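Drinero update breaks receipt scanning for some Android users

Friday, January 5, 2018

The latest version of budgeting app Drinero is causing trouble on Android, with users saying the receipt scanner no longer saves what it reads and that shared budgets have stopped syncing between phones.

Version 6.2 started rolling out earlier this week. The release notes mention a redesigned home tab, faster startup and "various fixes." Complaints began showing up on the company's support forum the same evening, and the main thread now has 230 replies.

Most of the posts describe the same thing. The user scans a receipt, the app shows the store name and the total, and then the entry is gone once the screen is closed. Typing an expense in by hand still works.

"I scanned 26 receipts from our trip and not one of them is in my history," wrote Oliwia Cieślak, a user on the paid plan. "Support told me to clear the cache. I did that and it logged me out of the shared budget too."

Another user, Juraj Murín, said his phone and his wife's phone now show different balances for the same grocery budget. He said reinstalling the app fixed it for a day before the numbers drifted apart again.

The iPhone version does not seem to be affected. It is still on 6.1, and Drinero has not said when the new version will reach Apple users.

A support agent replied to the thread on Thursday and said the team was looking into the scanner problem. A longer statement followed from Ludivine Hervieu, who runs product support at Drinero.

"We have found the cause of the missing receipts and a fix is being tested," Hervieu wrote. "Scans made since the update are stored on the device and will appear again once the fix is installed. Please do not uninstall the app before then." 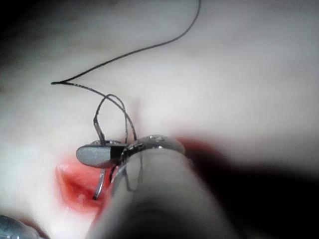
That last part is bad news for anyone who has already reinstalled. Hervieu did not say whether those scans can be recovered, and several users have asked the question in the thread without getting an answer.

The sync problem is being handled separately – Drinero says it is on the server side and will not need an app update. No date was given for either fix.

Drinero had a similar issue in November, when recurring bills were entered twice for some accounts. The duplicates had to be deleted by hand.

Users who have not updated yet can turn off automatic updates for the app in the Play Store and stay on 6.1 for now.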